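Lecture 6: Action chunking on the task box

Last time we trained a single-step policy on the Drummond set, 3376 demonstrations with two arms. Errors built up quickly on contact steps such as plug handling. A chunked policy predicts the next 16 actions at once and replans after 11.
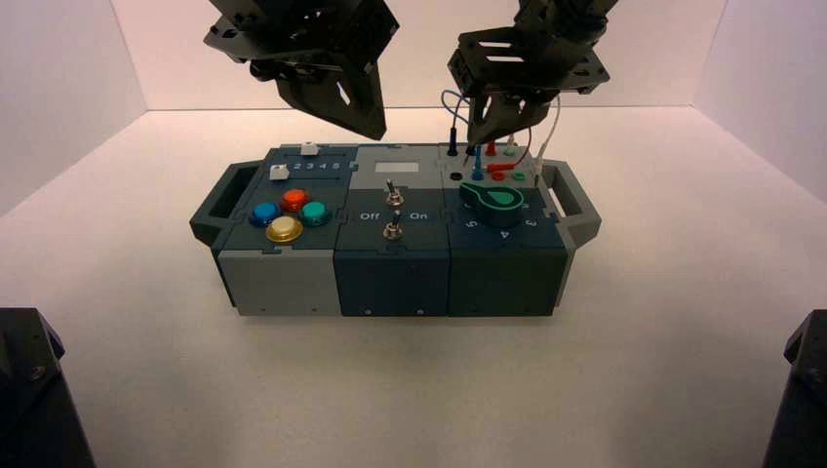 The overlap of five actions is averaged, with more weight on the newer prediction. Buttons and toggle switches tolerate a long chunk. Plugs do not – the fingers hide the contact point from the head view, so the policy has to replan sooner.

Reading for next week: Broseck notes, section 6. Problem set due in February.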